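**7月，桌面整理任务，第二轮记录（接上一本）**

上一本写到夹爪换指尖就没页了，从这里接着写。平台没变：Braseo 的臂，Cundonard 的二指平行夹爪，调度和日志用 Veres。任务还是 Gastberg 办公区提的那一条，“把桌上散放的书收进文件架”。他们清单里另外还有擦桌子、收杯子、倒碎纸，都先不碰。

先记总数，免得后面翻不到：这一轮有效试验 140 次，按“书进格且松爪后不倒出来”计，成功 106 次。不到八成。上一轮的数字因为判据不同，不并表。

上一轮的判据是“书的任一部分越过架子前沿并且夹爪已松开”，这个太松，书横担在隔板上也算成功。这一轮改成三条同时满足：书底落在格子底面上；书的重心投影在格内；夹爪退出之后书的姿态在静置期内没有继续变化。斜靠不扣分。人自己往架子里放书，格子里只有一本的时候也是斜的，没道理要求机器放得比人直。书脊朝外还是封面朝外，本轮不计，只记录。

## 条件

- 架子：黑色塑料桌面文件架，三个竖格，格壁和底面都有镂空。放在靠墙的位置，背面不留手。
- 书：平装为主，厚薄混着来，封面有白的也有近黑的。都从组里书架上拿，ROS 的教材占了不少，磨损程度不一。
- 起始姿态：书平放在架子前方桌面上，朝向随机。分“离架”和“贴架”两种，后者书的一条边碰到或者几乎碰到架子前底边。
- 终止：进格，或者超时，或者安全停。人手介入一律算失败，哪怕只是扶了一下。

灯光整轮不动。墙是白的，桌面也是白的，这一点对分割有利有弊，后面写。

## 抓取

平放的书不好抓，这件事大家都知道，但每来一个新同事都要重新低估一遍，所以这里写细一点。

书平放时，夹爪能用的尺寸是厚度方向。从上往下抓，开口要跨过整本书的宽度，Cundonard 这只爪行程不够，跨不过去。所以只能从侧面插，下指要钻到书底下，而书底下就是桌面。下指做得再薄也有厚度。我们现在的动作是：先用上指压住书的一个角附近，往桌沿方向拖，让书探出桌沿一截，再从侧面夹。桌沿是现成的工具，不用白不用。

拖动段本身很稳。问题在压力。压轻了指尖打滑，书原地不动，而控制器按里程以为已经拖出去了，下一步就夹了个空。压重了，平装书的封面会和内页错开，封面跟着手走，书芯留在后面，薄的那几本尤其明显。现在是用腕部力传感器做一个简单的闭环，目标压力按书的厚度查表。表是手工填的，很难看，能用。

厚度从哪来：深度图上书顶面减桌面。桌面平、颜色匀，厚度估计总体可以接受。近黑封面反倒是深度返回差，封面大块深色区域经常整片没值，只能靠页边那一条浅色的纸边去拟合。从页边看得见的那一侧去估，结果比从书脊一侧估要好，所以观察位姿改了，先绕到能看到页边的一侧拍一张再动手。多花一点时间，值得。

白封面是另一种毛病。白书放白桌上，彩色分割边界会漏，把影子当书。深度这时候是好的。所以现在的规则很土：先看封面平均亮度，暗的信彩色轮廓，亮的信深度轮廓，中间的取交集。有人在评审时说这不优雅，我同意，先放着。

贴架的情况单独说。书的一条边顶着架子前底边时，拖动方向只剩背离架子的那半边，规划器的可行解少了很多，但动作本身反而可靠：架子起了挡块的作用，书在被压的一瞬间不会往前窜。副作用是第一下压得偏了会推动架子。架子空的时候很轻，一推就走，走了以后之前标定的格口位置全部作废。本轮中途加了一步，拖完书重新定位架子再放。之前没加这一步的若干次失败不剔除，照记。

## 放置

格子识别比预想的麻烦。三个竖格，人一眼就看出来了，深度图看不出来。背板和底面都是镂空的，斜缝后面是墙，底面长方孔后面是桌面，点云在这些地方一会儿落在塑料上，一会儿穿过去落在后面。按平面拟合，底面会低一截，背板会往墙里退一截，格子的容积算出来偏大，末端就真往深处送，指节撞到背板才停。
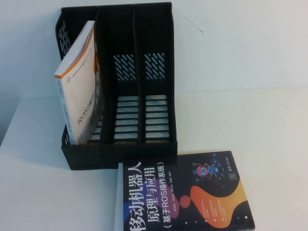 改法是不再去拟合底面和背板，只拟合隔板上沿。上沿是连续的，高度一致，三格共用一条后上沿直线，抓住这些线，配上事先量好的架子尺寸，格口位姿就定了。代价是算法从此认识的是“这一款架子”，换一款要重新量。对 Gastberg 那边来说这不算大问题，他们全楼用同一款；对“机器能不能做家务”这个大题目来说，这就是个很实在的扣分项，得写进报告。家里不会只有一种架子，也不会有谁替机器先拿卡尺量一遍。

选格策略：优先空格，空格里优先离书近的。听上去没什么可写的，写它是因为判空出过错。已有一本书斜靠在格里时，书的上角会高出架沿，书和另一侧隔板之间留出一个三角形的空当。早先的判空是从上往下投影看占用率，斜书的投影把格子占了大半，判“满”，这没错；可是书再立直一点，投影就变窄，判成“可放”，然后第二本书下去，正好插在斜书和隔板之间，把前一本顶起来。有几次顶完居然两本都站住了，判据上算成功，看回放还是很别扭。

反过来想，人在这种时候会怎么做：用手背把斜着的那本往边上拨一下，空当就出来了。这个动作对人毫无成本，对我们是一个新技能，要单独的接触检测、单独的失败恢复。暂时的做法是只要格里有书就不再放，三格放满三本就报“架满”。Gastberg 的人对这个不会满意，一格一本，这架子就白买了。下一轮必须解决。

下放动作：夹着书的一边，先转成竖直，抬到架沿以上，对准格口，沿竖直方向下放，触底后松开，手指沿进来的方向退出。触底检测又跟镂空有关。书角会落进底面的孔里，力信号先来一个小台阶再掉下去，控制器以为是触底又失去接触，于是继续往下压。厚书没事，薄的平装书角就折了。改成位置和力同时判断，位置到了预定高度、力超过门限，两个都满足才算。从改完起没再折角。已经折了的那几本换回书架，请借书的同事见谅，折角不影响阅读。

静置段要等够。刚松手时书竖着，看着很漂亮，过一会儿才慢慢往一侧滑，最后靠到隔板上。上一轮的自动判定在松手瞬间就拍照，有一部分“竖直”其实是还没倒完。这轮把判定往后推了，姿态统计里“斜靠”的比例明显上升，不要误读成控制变差了。

## 失败归类

归成 8 类，逐条看回放定的，不用自动标签。自动标签跟人工的对不上，主要是因为一次试验里常常前面先埋一个小错，后面才爆出来，自动标签只认最后那个。

1. 拖动打滑，夹空。
2. 封面与书芯错位，夹住了但提不起来。
3. 厚度估计错，下指顶到书边。
4. 架子被推走，格口对不上。
5. 书搭在隔板上沿，没进格。
6. 判空错误。
7. 转竖过程中书页散开，碰到架沿。
8. 通信或者安全停，与任务无关。

第一类和第七类最多。第七类上一轮几乎没注意到，值得多说一句。平装书被夹住一边转成竖直，开口那侧的书页会因为自重张开，书的有效厚度一下变大，原来算好的格口余量就不够了。夹书脊比夹开口侧好得多，但拖到桌沿外的那条边是哪一条，取决于书的初始朝向，很多时候轮不到我们选。可以加一步在桌面上把书转个向，也可以做一个带托板的指尖。倾向后者，机械上改一次，比每次多做一个动作省事。

第八类按约定也算失败，不剔除。跟用户说“这次不算，是网络的问题”，用户不会接受，桌上的书还在那里。

## 速度

一本书从开始观察到静置结束，比人慢得多，不是一个量级，没必要列表对比。慢在三处：观察绕位、拖动、静置等待。静置等待可以和下一本书的观察并行，Veres 的任务图支持，这次没开，怕日志交织在一起不好查。不开也不见得好查：单次试验的日志将近 1000 行，大半是状态心跳。下次把心跳降频，单独写一个文件。

顺带一提，人在旁边等的时候非常难受。看着一条臂花很长时间去收一本伸手就能收的书，第一反应总是自己动手。Gastberg 来看的时候也是这个反应，有人手已经伸进工作区了，触发了一次安全停。家用场合这种事只会更多。反过来，如果是夜里没人的时候跑，慢就不是问题。他们办公区的桌子晚上八点以后基本没人用，任务排到那个时间段，现在的速度够。

## 能不能算“会做”

评审会上被问了这个，当时答得含糊，这里补一个书面的。

在限定条件下（一款架子，平装书，桌面无其他杂物，每格最多一本，灯光固定）可以做，成功率如上。去掉任何一个限定，目前都没有数据支持说可以。其中“桌面无其他杂物”这一条最要紧，也最不现实。需要收拾的桌子，按定义就是有杂物的。

失败的代价也要一并算。收书失败，多数情况是书还在桌上，或者搭在架子上，人过来顺手放好即可，代价低。折角、推倒架子属于中等。没有出现书掉到地上的情况，拖出桌沿那一步我一直担心这个，目前重心都还留在桌面一侧，规划里有硬约束。相比之下，清单里的收杯子，一次失败就是一桌水，以目前这个成功率完全不能上。所以我的意见是先把书做到可交付，再谈别的，不要平行铺开。会上有不同意见，认为书这个任务太窄，做透了也不能迁移。部分同意：拖动和力闭环能迁移，认架子那一套不能。

还有一种意见更直接，说换个架子就行了。前口敞开的托盘，书平着推进去，不用抓也不用转竖。技术上完全成立，我甚至认为如果只为这一个用户交付，应该这么干。工厂里夹具就是这么来的，让工件迁就机器。办公区也许能接受，家里恐怕不行，架子是人家买来自己用的。报告里两种方案都写，让 Gastberg 选。

## 待办

- 托板指尖出图，先打印一版试夹开口侧。厚度尽量压，最好能直接从书底下铲进去，把拖动段省掉。
- 架子底下垫防滑片，单独做一组对照，不要和别的改动混在一起。
- “拨书”技能先用手动示教试通，暂不接进任务图。
- 近黑封面补一组观察角度，看页边可见与不可见时厚度误差差多少。封面印大面积亮色图案的也要进去，亮度规则在半黑半彩的封面上切换不稳，同一本书转个向，选的轮廓来源就变了。
- 墙上有细划痕，背景差分偶尔把它当成边缘。不重新刷墙，算法里处理，真实环境的墙更脏。
- Veres 日志心跳降频；失败类别字段改成可多选。
- 向 Cundonard 询问长行程版本的交期。若行程能跨过书宽，上面关于拖动的一大段可以作废，但对大开本仍然不够，别抱太大希望。
- 压力查表换成拟合函数。优先级低。

补一条，写完待办才想起来：第五类里有一部分书搭在隔板上沿，人轻轻碰一下就掉进格里了。可以让夹爪在松开前左右晃一个小幅度，成本几乎为零。明早先试这个，用薄的那几本。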